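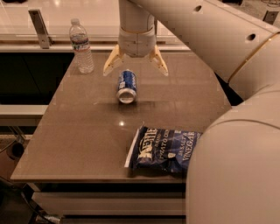

The gripper over a soda can, with water and chips close by.

About Trileo

We write the software that sits between a robot and the thing it's supposed to pick up. Perception, grasp planning, and a log viewer that Pirmin Kaufmann built in a temper and now has to maintain.

Eirlys Watkins and Leopold Reisinger started Trileo after one too many demos that worked only on the demo table. Our planner, Eshun, scores 240 candidate grasps before it commits to one - more thought than most of us give to lunch.

We don't build arms. Bring your own, and Brigitta Hollenstein will ask you hard questions about its drivers.

We use cookies to remember your settings. Accept / Decline

Recent
Eshun and shiny tabletops
Fevier, our log viewer, gets a search box
Open role: motion planning, Gerkstead office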